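Can It Put the Ketchup Away Yet?

Home robots keep getting promised for next year. We spent a stretch of May finding out what they can do with a kitchen counter.

Short answer: some of it. Slowly. On a good day.

The longer answer starts at Overden, a small outfit on the second floor of a former shoe warehouse, where the coffee is bad and the whiteboard never gets erased. Overden builds the software side of kitchen chores. Clear the counter. Wipe the counter. Put the thing back where the thing lives. Jobs a bored ten-year-old can do while looking at something else.

Their system is called Flakel and it has a list of 248 chores it is supposed to handle by the end of the year. So far it can be trusted with 19. Trusted meaning you could leave the room. The rest are in various stages of maybe, and a fair few are in the stage of please stand back.

Most of the practice happens in simulation. It has to. A real arm in a real kitchen gets through a few tries an hour, then somebody has to reset everything by hand and mop. A simulated one can run 700 tries overnight, and if it sweeps a jar onto the floor there's no floor. You change the counter, change the light, change the object, go again. 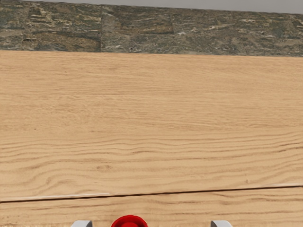
Overden Kitchen Tasks Group

Getting to the object is the part that has improved the most. A few years back, a bright red thing between two fingers on a pale wood counter was a decent result and people clapped. Now it's the warm-up. The red is easy to pick out against that wood, the rest of the counter is clear, and the light is even. Real kitchens don't offer this. Real kitchens have mail.

And then the grip. How hard to squeeze, how far down, what to do if it tips. A person sorts this out without noticing. Flakel has to learn it, and what it learns on one shape doesn't always carry over to teh next. Mugs went well. Anything with a loose lid did not. Bags of rice - don't ask.

Over at Rirnero, which makes packing lines for small food producers, the view is sunnier. Shop floors are tidy on purpose. Same box, same height, same spot, all shift. Their newest cell moves 300 jars an hour and has one person watching it, mostly for labels that go on crooked. The company tried a home version once and dropped it after a winter. Too many kinds of drawer, we were told.

That gap is the whole story right now. Factories changed themselves to suit the machines decades ago. Houses haven't, and who would want them to. You'd need every counter bare and every cupboard at one height, and at that point you have done the chore yourself.

Geagea thinks it can split the difference. The startup wants to rent out a wheeled arm that does exactly two jobs, loading the dishwasher and clearing the table, and wont pretend to do a third. Test homes get it for a month. We saw it work through a breakfast table for four. It took most of the morning. It did not break a plate, it did leave a spoon behind, and the family had eaten lunch standing up by the time it was finished.

Would they keep it? They said yes, which suprised us. The dishwasher part was fine, apparently. They run it at night, when slow doesn't matter - start it at 11 p.m., go to bed, come down to a clear sink more often than not.

So maybe speed is the wrong thing to get hung up on. Folding laundry, making a bed, anything with cloth - still years out, by every account we got. Counters and dishes are closer. Overden hopes to move the next batch of chores onto real arms this fall, starting with wiping. Spills first, crumbs later. Crumbs are harder than they look.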